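Trureo Presta – two-arm table handling cell
Demonstration visits and equipment information

Presta is our two-arm cell for sorting and stacking light tableware. We build it for canteens, catering kitchens and training rooms, where the same dishes must be moved many times every day. The best way to judge it is to stand next to it, and for this reason we keep one cell ready for visitors in our open workspace.

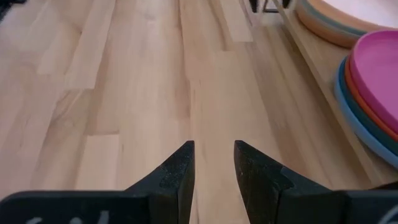
The fingers are the part which visitors ask about most. They are black, they end in a wedge, and you can order them in a narrow or a wide version. On our demonstration cell we do not change them before every visit, so you can see the scratches and gray wear marks at the inner side of the tips. Replacement takes one person with a hex key, and a spare pair is included in the price.

A visit starts with a short talk at the table. After this the operator runs the plate program, and then guests may move the dishes to new positions and ask for another run. Please tell us before you come if you want to try your own dishes – we need their diameter and weight.

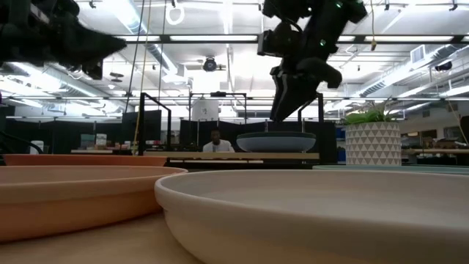

Each visit has place for one company and takes 2 hours. The second hour is free for questions about installation, cleaning and operator training. In February we also have evening visits, which start at 6 p.m.

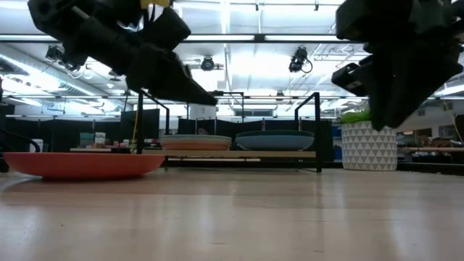

Presta is delivered with the Restico rack, and both can be ordered separately. The rack is made of black metal bars and carries a pale wooden shelf, where the plates stand in two stacks. The shelf can be removed for washing. The rack is also offered in a longer size, with a delivery time of 2 weeks.

Our installation partner Coetzee checks the floor and the power supply at your site before the order is confirmed. The fee for this check is 400 dollars, and it is taken off the final invoice. 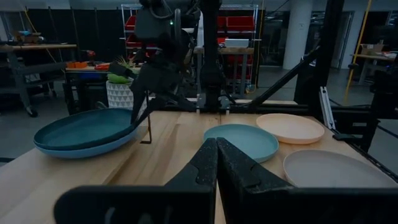 Elibariki Mrema
Demonstrations and customer training

To book a visit, write to me through the contact form on this site and give the number of guests and the kind of dishes you use. I answer in English or Swahili. Closed shoes are required in the demonstration area.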